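3.2 Garments and the state of the cloth

The garments in our study were chosen from the ordinary stock of a second-hand shop, Farko, which sorts light summer clothing for resale. We kept 103 pieces, most of them T-shirts in knitted cotton. Each piece was washed once, dried flat and stored without folding for 6 hours before use, so that old fold lines would not guide the new ones. We follow Tavares in calling a shirt "open" when the body lies in one broad sheet and the hem, sides and sleeves can be told apart by eye.

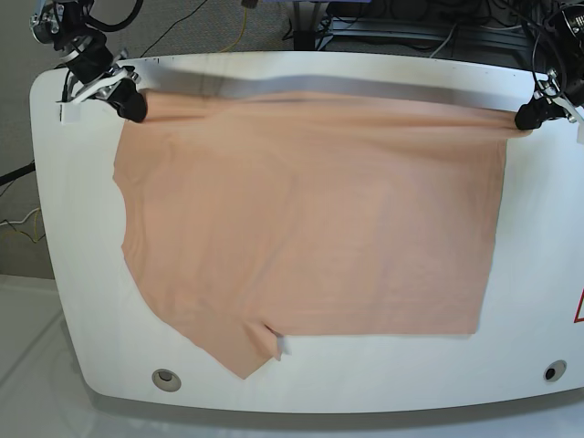 An open shirt is still not a smooth shirt. Knitted cloth keeps soft creases along its length, and small waves remain near the armholes even after the body has been pulled straight. In the first trials we tried to remove all of them, but this took more time than the folding itself. We therefore accept faint creases and correct only those which cross the line of the next fold.

The place where the cloth is held has a strong effect. When a thin shirt is pinched in one small area, the tension goes out from this point in many directions, and the wrinkles do the same. With a thicker fabric the wrinkles are fewer but wider - they also stay longer after release.

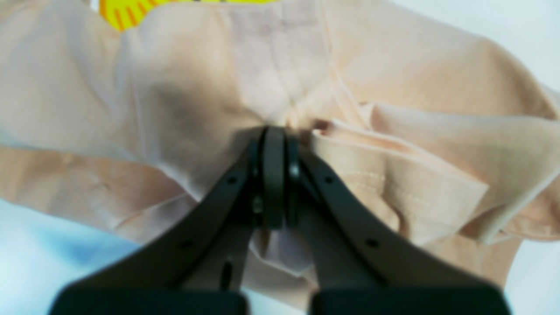

Figure 4. Creases radiating from a single pinched point in a light peach-pink garment.

For every garment we noted the width of the gathered part, the number of layers inside it and its distance from the nearest seam. This gave 4000 entries in the Gonance record sheets. We repeated 200 of them on another morning in January to check that our way of reading the layers was stable. Most disagreements came from folds where the second layer was hidden behind the first, and we marked these entries as uncertain.

Bunched cloth was treated as a separate case, as its edges cannot be followed without opening it first. The Karelov scale has no level for it, so we added one at the lower end.
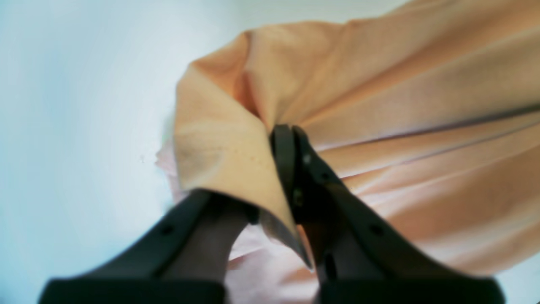 3.3 Order of the folds

All shirts were folded in the same order: sleeves first, then the two sides, then the hem towards the collar. Where a sleeve was too short to lie flat on the back, it was left as it was and the side fold was made over it.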